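Umstead Harvest Rodeo Gets a Second Day
2022-09-13 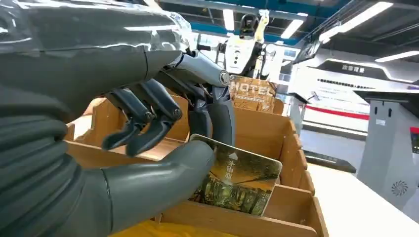

I've been going to the Umstead rodeo since I was small enough to ride in the mutton busting, and for as long as I can remember it was one hot, dusty, wonderful day and then everybody went home. Well, this year we get two! The rodeo association voted last week to stretch it over a full weekend in November, and I am already planning what to eat.

The first day stays pretty much as it was, with the parade down Zawadzka Street at 10, then roping, barrels and saddle broncs at the fairgrounds. Day two is the new part. There'll be a ranch horse competition in the morning (19 riders had signed up when I called), a chuck wagon cook-off at noon, and a working cattle dog trial that I wouldn't miss for anything.

Dorota Brzozowska, who runs cows out on the Varach road and has been pushing for the dog trial for years, told me she's bringing two young dogs and has no idea what either one will do. "One of them listens," she said. Tiburcio Barajas is announcing both days again, and he promised me he'd keep the jokes shorter. We'll see about that.

Last year's gate was 2,372 people, the best the fairgrounds has had, and parking got ugly by mid-morning. So the field behind the sale barn will be open this time -- come in from the north side, please, and not through Urszula Szczepańska's hay meadow. She asked me to put that in.

Tickets are $14 a day, and kids under six get in free. You can pick them up at the feed store or the fairgrounds office. If you want a spot in the cook-off, talk to Aleksandra Nowakowski at the office soon, as there were only a couple of wagon spaces left when I stopped by.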